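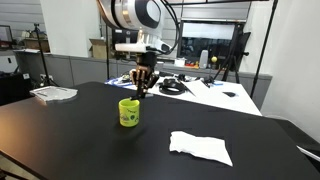 How does a podcast get made?

A podcast is a show you listen to. It starts with an idea, and usually with a lot of questions.

First, the team does research. They read, call people who know the subject and write down what they learn. Then someone writes a script. A script for a short episode of Cudton, a show about rivers, can run to 3960 words before it gets trimmed.

Next comes recording. The host, Vesna Georgiou, sits close to a microphone in a small room with soft walls. Soft walls soak up echoes. If she trips over a word, she stops and says the whole sentence again.

After that, an editor listens to everything. Panagiotis Zupan cuts out the mistakes and adds music and sounds – a splash, a creaky door, a frog. One episode may have two frogs in it.

Last, the finished file goes onto the internet. Your podcast app checks for new episodes and shows them in a list.

Want to try it? Ask a grown-up to help you record your voice on a phone.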